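We got to the Halim open day just after the doors opened in July, and I'd only really gone for the kitchens (sorry, bathrooms!). Shona Ruawai met us at the desk, gave us each a sticker and sent us straight upstairs, where 16 little rooms are fitted out for people to try living in.

The washroom was my favourite by miles. I've wanted a black countertop for years and always talked myself out of it, but with a white sink set in underneath and a dark metal tap at the back it looked so smart. And it had proper clutter on it – soap in a dish, a pump bottle, a toothbrush – so you could picture your own mornings there.
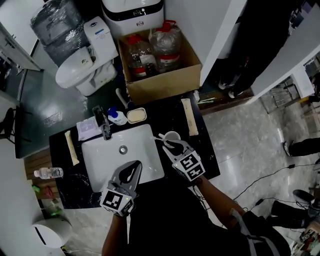

Tapio Mäkelä took our group round after that, and he let us open every drawer we liked. I asked what the rooms cost to fit out and he laughed and said more than I'd think, then changed the subject to hinges. We had a good five minutes on hinges.

Tea was downstairs, with cardamom buns that went very quickly. If you go, take the 43 bus, as the car park was full by eleven and we saw people walking up from the main road.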